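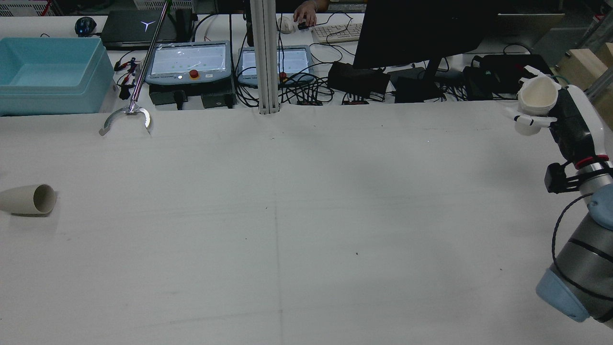

Group Nights at Plarnis Field: Questions We Keep Getting

We buy group seats every season and we don't work for the ballclub. Check prices with the box office before you hand over a card. They change.

What is a group night?

A regular game with a block of seats set aside for a school, a church, a workplace or whoever else signed up. The club calls it an "experience." You get a ticket, your group's name on the scoreboard between innings and, on some dates, a giveaway. The baseball is the same baseball the people in the next section are watching.

How many people do we need?

The minimum is 40 tickets. The sales office will tell you that number is firm. We have seen it bend in April, when it's cold and the upper rows are empty, and never once in July. If you're short, ask anyway, and ask by email so the answer is in writing.

Is the group price really a discount?

Sometimes. The brochure compares the group rate with the walk-up price, and walk-up is the most expensive way to get into the building. Compare it with the advance price for the same section on the same date. On weekend games you'll probably save something. On a Wednesday, the ordinary advance ticket has come out cheaper for us more than once.

Why is there another charge at checkout?

Groups now have to collect their tickets through Lurix, and Lurix adds $5 per order. If one person orders for everybody, you pay it once. If you send out the link and let each family order for itself, each family pays it. The sign-up page encourages the link. Draw your own conclusion.

Does part of every ticket go to our cause?

Only if your contract says so, with a dollar amount. "A portion of proceeds" is not an amount. Ask when the check is mailed, too. Ours came well after the season was over, and it took several calls to find out who was supposed to send it.

Will everyone in our group get the giveaway?

Read the flyer again. Most of them say "first 300 fans," and that means the first through any gate, your group or not. There is a separate theme ticket that guarantees the item, and it costs more. We have never seen the club hold items back for a bus that was late.

Can we bring food and drinks?
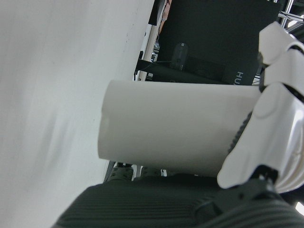 Outside food is allowed in a clear bag, and the rule on drinks depends on who is working the gate. Sealed water has always been fine for us. Open containers get tossed, including the coffee you bought across the street. Inside, the refill deal applies only to the printed souvenir cup. A plain white one with no markings on it, like the one lying on its side here, will not get you a refill, however recently you paid for it. The souvenir cup has to be used for several refills before it beats buying drinks one at a time, and we doubt many people get there in nine innings.

Is the hospitality tent worth it?

For a big office outing, maybe. The Pusora Tent down the left field line comes with a buffet, and the buffet closes in the fifth inning whether or not your people have eaten. Get the menu in writing. "Beverages included" has meant soda, iced tea and coffee, and nothing stronger.

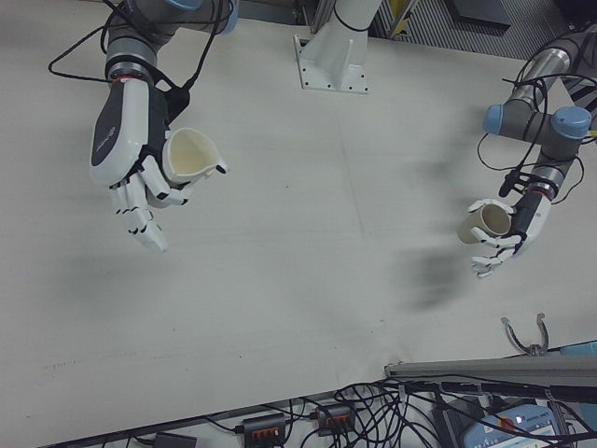 A small cream-colored pitcher held above the table.

Can our kids run the bases afterward?

If the game ends on time, if the field is dry, and if there are no fireworks. The line forms at the Fekete Street gate in the eighth inning, so somebody has to miss the end of the game to hold a place.

Do we get to meet a player?

The contract says "player appearance, subject to availability." Last season ours was a coach. He was very nice and signed everything, but tell the kids ahead of time.

What happens if it rains?

No refunds. You get a voucher for another home date, and group vouchers can't be used on fireworks nights or the closing weekend. If five innings are played, it counts as a game and you get nothing. The sales rep may not bring that up.

When is the deposit due?

At signing, with the balance due two weeks before your date. You can drop seats until the balance is paid. After that they're yours, so order low and add later. They have always been able to find us more seats.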